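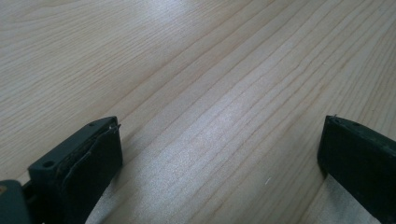

4 Greifer am Handarbeitsplatz: Aufgabenteilung und Folgen für die Beschäftigten

Skript zur Veranstaltung Arbeitsgestaltung in der Montage, Teil 4
Stand: April 2026

4.1 Ausgangslage

Betrachtet wird der Kommissionier- und Vormontagebereich der Firma Lüthi am Standort Donness. Vor der Umstellung wurden Kleinteile an Tischarbeitsplätzen von Hand vereinzelt, gesichtet und in Einsätze gelegt. Der Bereich umfasst 37 Beschäftigte in zwei Schichten. Der Teilestamm enthält 2606 Positionen, von denen ein großer Teil nur in kleinen Losen abgerufen wird.

Mit dem Vorhaben Fleketti wurden 8 Tische auf Teilautomatisierung umgestellt. Das Greifen übernimmt ein Zweifingergreifer, der zunächst von Hand geführt wird. Die Bewegungen der Fachkraft dienen als Vorgabe für den späteren Automatikbetrieb. Die Systemintegration lag bei der Firma Ollberg.

4.2 Begriffe

Öffnungsweite: lichter Abstand zwischen den Innenflächen der beiden Finger. Sie begrenzt die Teilegröße nach oben.

Anfahrlage: Stellung mit geöffneten Fingern über der Tischfläche, noch ohne Teil. Die Kamera am Greifer blickt zwischen den Fingern hindurch auf die Unterlage.

Restarbeit: Tätigkeiten, die nach der Automatisierung beim Menschen verbleiben, weil sie technisch nicht oder nur mit unverhältnismäßigem Aufwand abzubilden sind.

4.3 Randbedingungen am Tisch

a) Unterlage. Eine Tischfläche mit Holzmaserung liefert der Bildauswertung Linien und Helligkeitswechsel, die nicht vom Teil stammen. Schmale, längliche Teile sind davon stärker betroffen als flächige.

b) Licht. Spiegelnde Stellen auf der Tischfläche schwächen den Kontrast; im Bild am Kapitelanfang bleibt die Maserung durch den weißlichen Reflex nur schwach erkennbar. Auch der Schatten neben den Fingern verändert die Helligkeit der Unterlage. Leuchten sind daher gemeinsam mit dem Greifer einzurichten.

c) Fingeroberfläche. Ausgefranste Stellen an den Fingerspitzen, wie sie ebenfalls im Bild vorkommen, sind bei der Sichtprüfung zu notieren. Über den Weiterbetrieb entscheidet die Schichtführung anhand der Prüfanweisung.

d) Sauberkeit. Helle Partikel auf der Fläche können als Kleinteil fehlgedeutet werden. Der Tisch wird vor jedem Loswechsel abgewischt.

4.4 Veränderung der Tätigkeiten

Vorher: Greifen, Sichten, Einlegen, Buchen. Die Taktung ergab sich aus der Arbeitsweise der Person.

Nachher, Phase 1 (handgeführt): Führen des Greifers, Wiederholen fehlgeschlagener Griffe, Kennzeichnen unbrauchbarer Durchläufe. Die körperliche Belastung verlagert sich von den Fingern auf Unterarm und Schulter. Das Tastgefühl entfällt weitgehend, die visuelle Kontrolle nimmt zu.

Nachher, Phase 2 (Automatikbetrieb): Nachfüllen, Störungsbeseitigung, Stichprobenprüfung. Eine Person betreut 3 Tische. Phase 2 beginnt im September.

Zu beachten ist die Qualifikationswirkung. In Phase 1 ist Teilekenntnis unmittelbar nutzbar, da ungünstige Griffpunkte vermieden werden. In Phase 2 wird dieselbe Kenntnis nur noch im Störfall abgerufen und kann ohne Übung verloren gehen.

4.5 Regelungsbedarf

Einstufung: Das Führen des Greifers ist in der bisherigen Tätigkeitsbeschreibung nicht enthalten. Es ist vor Beginn zu bewerten.

Daten: Aufgezeichnete Durchläufe lassen sich über Schichtplan und Tischnummer einer Person zuordnen. Zweckbindung, Löschfrist und Ausschluss der Leistungskontrolle sind in einer Betriebsvereinbarung festzulegen.

Wechsel: Für Phase 1 ist ein Wechsel zwischen geführter und freier Handarbeit innerhalb der Schicht vorzusehen.

4.6 Aufgaben zur Nachbereitung

1. Gliedern Sie die Restarbeit der Phase 2 nach planbaren und nicht planbaren Anteilen.
2. Prüfen Sie, welche der Randbedingungen aus 4.3 ohne Eingriff in die Bildauswertung behoben werden können.
3. Entwerfen Sie eine Klausel zur Löschfrist der Aufzeichnungen und begründen Sie die gewählte Dauer.

Abgabe schriftlich, höchstens zwei Seiten.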